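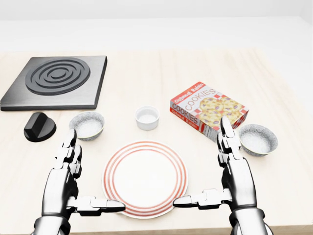

Do we need to know how to code before we start section 4?
Section 4 is written for members who have never typed a line of code. If you can open a file, change a number and save it again, you have what you need. The coding parts start in section 6, and by then you'll want them!

4. Your first two-handed task

Welcome to the part of the Kolludine guide that most club members flip to first! In this section you'll load the kitchen table, wake up both hands and record a plate lift that you can replay, share and enter in the November round of the Thibodeaux Challenge. Plan on one club meeting for the whole thing, or two if your team likes to experiment (please do).

Before you begin

You should have finished section 3, so the Dolledel simulator is installed and your team folder has a name. One person drives, one person keeps the log. Swap after every recording so everybody gets time at the controls.

4.1 Load the table

1. Open Dolledel and choose Tasks, then Kitchen, then Plate Lift.
2. Wait for the status line to read Ready. On older school laptops the first load can be slow, and it gets much quicker after that.
3. Press R once to reset. The hands go to the start pose, one on each side of the round plate with the red stripes.
4. Look for the stove, the bowls, the ramekin and the cookie box. They belong to this task and should stay switched on, even when you're only practicing.

Note: If you see a table with nothing on it, you've opened Blank Table by mistake. Go back to step 1.

4.2 Move the hands

1. Click Left in the Hands panel. Drag the Reach slider a little and let go.
2. Do the same with Right.
3. Click Both. Now one slider moves the two hands together, and this is where it starts to get really fun.
4. Set Speed to 55. You can go all the way to 100 later, once your team has a clean run saved.
5. Close the thumbs toward the rim in small steps. Stop as soon as both contact lights in the panel turn green.

Caution: Don't hold Close after the lights are green. The simulator lets you squeeze much harder than a real plate would like, and judges take points off for it. Get into the good habit now, while the dishes are free!

4.3 Record the lift

1. Click Record. The log keeper writes down the run number and the speed.
2. With Both selected, raise the hands slowly until the height bar reaches its mark.
3. Hold there for 2 seconds.
4. Lower the plate and open the hands all the way before you back them off.
5. Click Stop, then Save As, and put your team name first in the file name.

Save the runs that go wrong, too. A dropped plate with good notes next to it is gold when you reach section 5, where you compare runs and try to work out which setting made the difference.

4.4 If something looks off

Plate tips to one side: one hand is higher than the other. Press R and check that both Height boxes show the same number.

A bowl or the box gets bumped: your fingers are traveling too far back. Lower Reach and try again.

Hands shake at the top: drop Speed by 8 and record a new run.

Contact lights flicker: update the Distar hand pack from the Help menu, then restart Dolledel.

4.5 Before you close up

Copy your best run into the Shared folder and fill in the last column of the log. Teams going on to 4.6 (moving the plate to a new spot) can leave the task open and press R.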